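Print this page | E-mail this page

Stockroom Walk-Through, Jonholm building
Jun 10, 2023
Filled in by Verna Kowalczyk, comments and all

Paloma Abernathy asked me to keep my comments on the sheet this time instead of sending them around separately, so here goes. Mark each line OK, FIX or ASK. I did mine with a coffee in one hand and it still took most of the morning!

1. Doors and walkways — OK
Back door opens all the way and latches by itself. The walkway to the Podov shelves is clear (last time there was a hand truck parked in it, and I have the bruise to prove it). Please keep the yellow tape line clear on both sides, even for "just a minute."

2. Lights — FIX
The tube over the sink is flickering again. I put in a request with the front office and wrote the date on the switch plate in pencil. Everything else came on fine, including the one in the closet that I always forget about.

3. Fire extinguisher — OK
Tag is current, pin is in, needle is in the green. I wiped the dust off the top while I was there.

4. Crates and stacking — ASK
The rule is still six high for the green crates and nothing over 16 pounds in the top one. Stacks should be square, with the edges lined up, and the crates all facing the same way so the next person can get a hand in. My other gripe is the small stuff. Little boxes get tucked in among the crates and then they live there forever — if it isn't in a crate, it needs a spot on the shelf with a label on it.

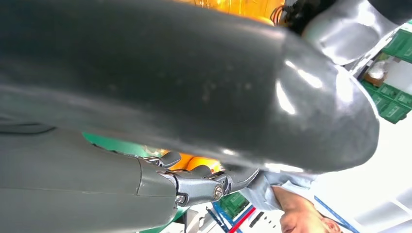 5. Shelf labels — FIX
The Mikik bins are labeled beautifully and the Alcantara ones are not labeled at all. I started on them and ran out of tape. There's a new roll on order, 200 feet, which ought to hold us for a while (famous last words).

6. Floor — OK
Swept, no spills, no loose strapping. The mat by the back door is curling up at one corner, so I flipped it over and it's lying flat for now. Somebody take a look at it again next time, please.

7. Step stools — FIX
We have 2 and one has lost a rubber foot. I tied a red rag on it and put it in the closet. Please don't borrow it!

8. First aid box — OK
Plenty of bandages. The cold packs are good through next June, and I moved the tweezers back to where the list says they go.

To do before the next walk-through: tube over the sink, Alcantara labels, rubber foot, and an answer from Paloma on where the small boxes should go.

Signed, V. Kowalczyk

Recent items
Podov shelves: who has the spare brackets?
Closet key sign-out sheet
How we label the Mikik bins
Back door latch, repaired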